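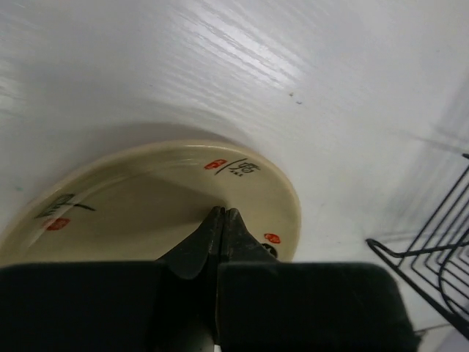
I started Nerwood because I couldn't order a sandwich. I'd done four years of Spanish at school, got a decent mark for it, then stood at a counter on holiday with a queue building up behind me and couldn't get a single sentence out. The man was very kind and answered me in English, and I went off and sulked by the harbour with the wrong sandwich. When I got home I looked for a class where you mostly talked, and couldn't find one nearby that wasn't all grammar sheets, so I asked a few people round to practise. We sat at a table, and we still do. It's painted white with the grain showing through and a few little specks on it, and if you come to us you'll spend a lot of time leaning on it. A beginner's first words are usually whatever is in front of them, so a cream plate is as good a place to start as any. You learn plate, table, white, and how to ask someone to pass it to you, and by the end of the evening you've had something like a conversation.

So, hello! I'm Lesego Coetzee and I run Nerwood, a small language school for adults who want to speak. We teach Spanish, Croatian and Zulu, which people tell me is an odd mix. It came about through who I knew and who said yes.

Who does the teaching

Maribel Rivadeneyra was the first proper teacher we had. Before her it was me and a phrasebook, and the less said about that the better. She teaches all our Spanish, from absolute beginners up to the group we call Collado. They've been together so long that they mainly argue about films. Maribel doesn't believe in correcting every mistake. She'll let you get to the end of your story and then pick one thing, and you'll remember it because it was only one thing.

Damir Kneževič teaches Croatian. Most of his students have a grandparent or a partner in the picture somewhere, and quite a few turn up knowing how to swear and how to ask for more soup, but not much in between. He's good with the cases (there are seven, and yes, he does get round to all of them) and he's patient about them too. If you've tried an app and given up at the point where every noun started changing its ending, go and talk to Damir.

Ayanda Sibiya teaches Zulu. She has a lovely way with the clicks – she starts people off with the sound you'd make to hurry a horse along and works from there. My own Zulu was patchy when she joined us. My mum spoke it on the phone and I only ever picked up the gossip, so I sat in on Ayanda's first course as a student, and I'd recommend it to anyone, though I'm obviously biased.

Liam Hulme doesn't teach at all. He answers the emails, sorts out the bookings and knows which group has a space. He's also on his third go at beginners' Spanish and has no plans to move up, as he likes it there.

How the classes go

A class is 90 minutes with a tea break somewhere in the middle. We never have more than 10 people in a group, and often it's fewer. There's a bit of listening at the start, then talking, then the break (you're meant to stay in the language for it, and everyone cheats), then more talking. You'll get a sheet to take home with the words that came up that evening. Each group's sheets end up different, so please don't swap with a friend and then write to Liam to say you've missed a week.

There are no exams. I know some people like them, and if you need a certificate for work or for a visa we'll tell you who else to ask, but we aren't set up for it and I'd sooner say so on this page than have you find out in the second week.

We've got four levels in Spanish and two each in Croatian and Zulu. If you're not sure where you belong, come in for a chat. It takes ten minutes or so, and you won't be asked to write anything down. People nearly always put themselves too low. I had a woman tell me she was a complete beginner and then explain, in Spanish, how her boiler had broken.

New courses start in September, with a smaller lot after the new year. You can join part way through if there's room and the teacher thinks you'll cope.

Skelik and Promero

You'll see these two names on the timetable and wonder. Skelik is our conversation evening. It isn't a class, you just turn up at seven and sit with whichever language you fancy. It's open to anyone who's done at least one course with us, or who already speaks a bit. The name was Damir's, and he says it doesn't mean anything, and I've decided to believe him.

Promero is the word list. Early on I began keeping a note of every word somebody had asked for in class and not known – not the textbook words, the ones people really reached for. In Spanish it now stands at 3,788, and it's a funny thing to read through. There's a great deal about weather and knees. "Extension lead" is in there, and "to be fobbed off", and the word for the bit of a jumper that unravels. Maribel uses it to plan the middle of her courses, and students can have a copy if they ask. The Croatian and Zulu lists are much shorter for now, but they're growing.

A bit about who comes

All sorts, really. Our oldest student so far started at 80 and was in the Collado group before I'd have dared to join it myself. We've had couples, a father and daughter, people who've moved in with someone else's family and are tired of smiling and nodding at dinner. We've had a few who only wanted something to do in the evening that wasn't the telly, and that's a perfectly good reason to learn Zulu.

If you're shy, tell us. I was, and I still go a bit pink in front of a queue. Maribel will put you next to someone chatty and you can say as little as you like for the first couple of weeks.

Getting in touch

Use the form on the contact page and Liam will write back, usually the same day, though it can be slower when the September bookings open. Tell him which language you're after, whether you've done any before, and which evenings you can't do. If you'd like to sit in on a class before paying for anything, say so in your message and we'll find you a chair.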